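Questions from the floor: the arms at the Filard arrangement tables

Thank you to everyone who wrote something on a card or stopped one of us by the time clock. We've gathered up what you asked and answered it as fully as we can.
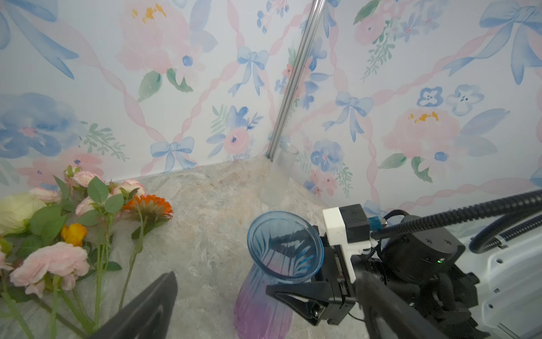
What work are the arms being given?

Mostly the vase work, to begin with. That means picking up a vase by the neck, standing it where it's wanted, and later on setting silk stems into it one at a time. Those of you who have spent a December moving glass from one end of the table to the other know how much of a shift that eats up (and what it does to your wrists!), so that's where we decided to start.

Will anybody lose their job over this?

No. All 14 people on the arrangement team are staying, at the same pay and on the same hours. If that were ever going to change you'd hear it from us in a meeting, with plenty of time to ask questions, and you wouldn't find it out from a new schedule on the wall.

So what will I be doing instead?

A good deal of what you do now, especially the design side, which is still entirely yours. The arms follow a layout that one of you has made up first. Each table will also have a person who lays out the stems, looks over the finished pieces and steps in when a rose goes in sideways, and we expect plenty of sideways roses in the early weeks.

Do I need to know anything about computers?

You don't. Training is 6 short sessions, all on paid time, and the first one is little more than getting used to standing next to the thing and learning where the stop button is. If you'd like to go through a session twice, please do, and just tell your lead so we can save you a spot.

What about breakage?

We'll be keeping a tally, the same as we always have for hand work. A vase broken by an arm is never charged to a person or mentioned in anyone's review. Please don't reach in to catch one that's slipping. Press stop, step back, and let it go.

Can I say no to working at one of those tables?

Yes, for the whole of the trial, which runs three months. The Jutmont wreath line and the Flivesia order desk aren't part of it, and there is room for a few people to swap over. Some of you have told us already that you'd prefer that, and it's perfectly all right.

Who decides if the arms stay?

The plant manager makes the final call, after sitting down with the arrangement team at the end of the trial. Your notes go into that conversation, so keep filling in the cards, even if it's only to grumble about the noise.

Where do I send a question that isn't answered on this page?

Drop a card in the box by the break room, or call extension 277 before the end of your shift. We read the cards every Monday and add new answers here the same afternoon.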